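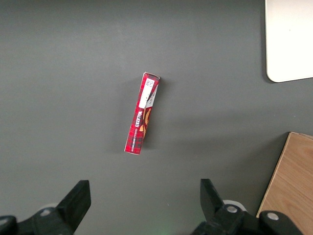 ¿Se queda sin trabajo la gente de un almacén cuando llegan los brazos robóticos?

Depende de lo que la empresa haga con las horas que se liberan, y en Gotia, de momento, esas horas se han ido a revisar pedidos, atender devoluciones y enseñar a las propias máquinas.

Gotia prepara cestas y lotes de alimentación para tiendas pequeñas, hoteles y alguna que otra oficina generosa en Navidad. Durante años todo se hizo a mano en una mesa larga: se leía el albarán, se buscaba la caja de galletas, la lata, el tarro, se colocaba cada cosa en su hueco y vuelta a empezar. Quien haya pasado allí una campaña entera recuerda sobre todo las muñecas (y los hombros, y esa manera de dormir con el brazo fuera de la sábana).

En abril entraron las 2 primeras células de Plurnero, cada una con su brazo, su pinza de dos dedos y una cámara pequeña que mira lo mismo que va a coger. La integración la hizo Ostinex, que mandó técnicos con mucha paciencia y bastante café. Las cajas de cartón alargadas, como las de shortbread de vainilla de Walkers, fueron de lo primero que se ensayó, porque tienen los cantos rectos y caben bien entre los dedos, aunque si uno las deja torcidas sobre la mesa hay que girar la pinza para acompañarlas, y eso también se aprende.

Aprender, en esta nave, quiere decir que una persona repite el gesto con la máquina hasta que sale con soltura. Las sesiones duran 40 minutos y después se cambia de puesto. Las preparadoras más veteranas resultaron ser las mejores maestras, cosa que a ellas no les extrañó lo más mínimo: saben por dónde se hunde un cartón y qué envase conviene dejar para el final.

De las 48 personas de la plantilla, 12 menos habría querido ver un primer informe de la consultora Mayrhofer; la dirección lo guardó en un cajón y prefirió ofrecer 90 horas de formación a quien las pidiera. Hay quien las ha aprovechado y hay quien sigue mirando los brazos de reojo, y en el comedor se discute de ello con el mismo calor que del aire acondicionado.

Quedan cosas sin resolver. El plus por manejar las células todavía se negocia, los bolsos de tela con lazo siguen siendo tarea humana y el turno de tarde se queja, con razón, de que los avisos de la pantalla llegan en inglés. Para la próxima campaña se habla de una tercera célula, junto al muelle, donde antes estaban las carretillas viejas.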